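Visit to the Brito yard, February

The Brito yard lies on the east side of the river, ten minutes on foot from the ferry steps, and from the road you would take it for a timber merchant's. There is no sign. I had arranged to come on the Friday and was let in through the side gate by Dirceu Tavares, who has run the place since his uncle gave up. He had two boats in the big shed and a third outside under a cover, waiting for a slot.

The one I had come to see was Plalard, a gaff ketch built for coastal trade and later converted for charter. She had been hauled out the previous autumn with soft planking below the waterline on the port side. The owners had expected to replace 5 planks. By the time the old fastenings were drawn the number had gone up to 20, and a good part of the stern framing had to come out as well.

Tavares took me underneath first. The new planks are in from the keel up to the turn of the bilge, and the caulking had reached the midships section. He still uses cotton and oakum and has two men who do little else. The rudder was off and lying on trestles by the door, with its pintles away at a foundry for building up. 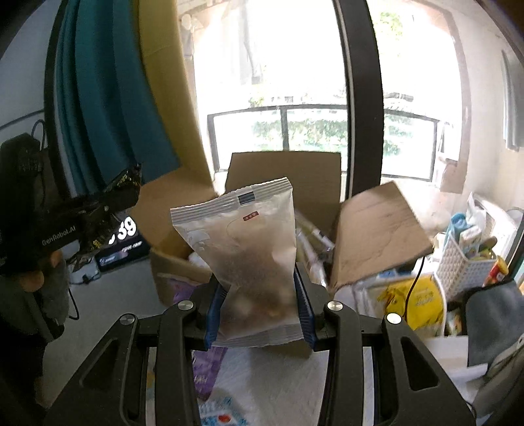
Work on deck was less advanced. The deckhouse had been lifted off in one piece and the beams beneath it were better than feared, apart from the two nearest the mast. These will be scarfed. The old deck had been laid over in plywood at some point and then sheathed, and fresh water had been sitting between the layers. All of that has gone. The new deck is to be solid and laid in the old way, which will add to the bill, but the owners agreed to it before Christmas.

The spars are in a lean-to behind the shed. The mainmast is sound. The mizzen has a long shake in it which Tavares does not think matters, though the surveyor does, and they had not settled it when I was there. The bowsprit is new and had had its third coat of oil.

We stopped at half past ten and sat in the office, a narrow room above the store with a stove and a plan chest. The drawings for Plalard are not original. They were taken off the hull by a previous owner and Tavares has found them to be out by about 30 millimetres at the sternpost.

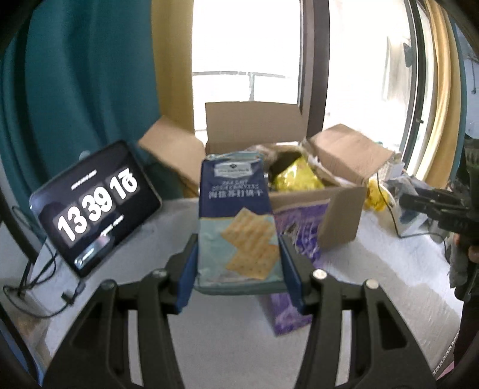
Sea salt soda crackers.

After the break I was shown the other boat in the shed, Tromberg, a small double-ended cutter in for refastening. She belongs to a family up the coast and is a much simpler job. Her keel bolts had been drawn and were laid out on a bench in order. Two were badly wasted and the rest would have done a few more years, but all of them are being replaced.

The engine work on both boats goes out to Podetex, a firm on the other bank, and their van arrived as I was leaving. Plalard is due back in the water on the first big spring tide after the deck is finished. Tavares would not give me a date.

Visitors are welcome at the yard on weekday mornings if they telephone first. The ferry does not run in strong southerlies, and the road round by the bridge takes the best part of an hour.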